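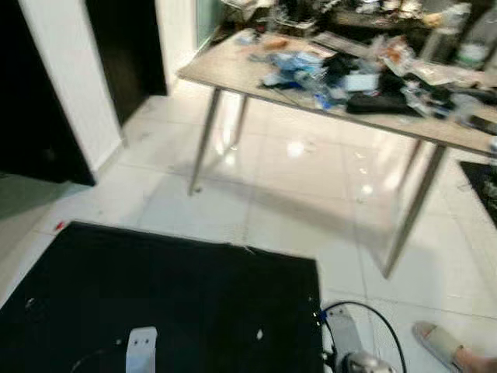
The table on the last evening at Turnodgate.

Stories > Short Fiction > The Last Table
Reading time: 5 min

She had until nine to clear the table. The rest of the flat was done, and the agent from Bivon wanted the keys in the morning.

It had been her father's way to put things down and leave them. A bag of snacks went next to a charger, and the charger stayed for a year. When he moved out to Piras he took one suitcase and said she could keep whatever was useful.

She started with the trash. Wrappers were easy. The cables were harder, as she didn't know which of them still worked, so she pushed them to one side and went on. 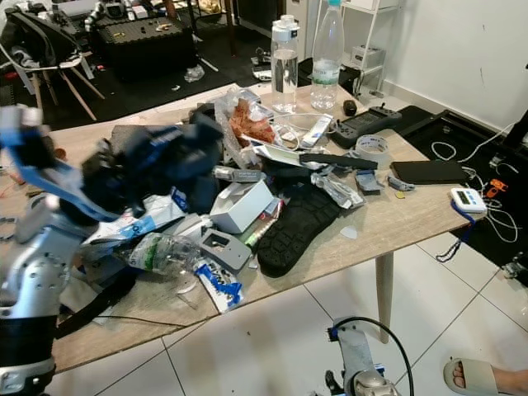

The sole stopped her. It was from his walking boots, the ones he wore on the coast path, 315 miles in one summer. He had meant to glue it back on. He had paid 800 for those boots and complained about it at every meal until May.

She called him.

"Do you want the sole?" she said.

"Where's the boot?"

"I haven't found a boot."

He thought about it. She could hear a radio on his end, and a kettle.

"Keep it out," he said. "I'll look here."

She put it on the windowsill by the keys and went to find another bag.

More stories
The Ferry to Bretik
Some 1,000 Spoons
Upstairs, With the Door Open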